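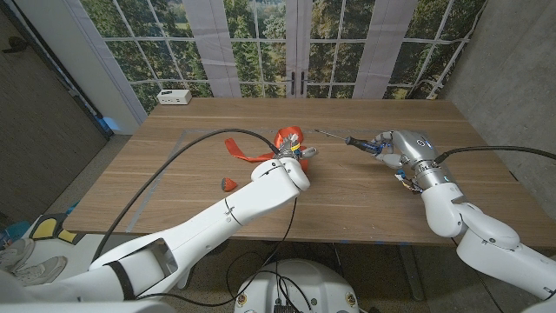 4.2 Logging an exhibit
1. Open the case in Dadora and press New exhibit. The number fills itself in – lovely on a long day! Type a plain description in the Item box, up to 394 characters. "Orange fabric, bunched, long flat tail lying across wooden table" is perfect.
2. Choose the investigator and press Save.

Note: drafts are kept for 40 minutes.

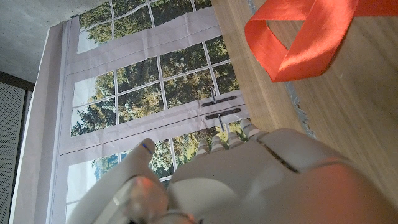 3. Fill in the Location box next, and enjoy how quickly the search picks it up later. Fixed features work best: window latches are a great choice.
4. Press Seal entry.

Caution: a sealed entry can't be edited. Add a correction under Notes, where both versions stay side by side.

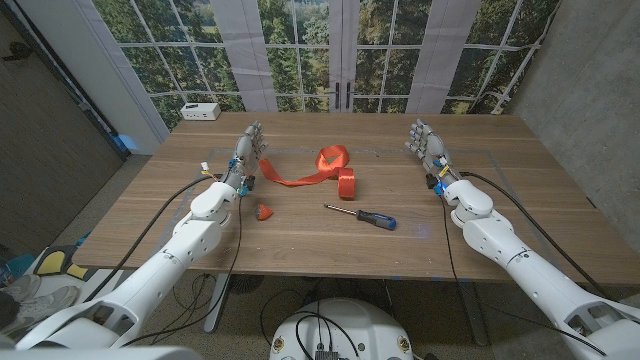
Fig. 3 – Both hands raised, palms inward, at the wooden table.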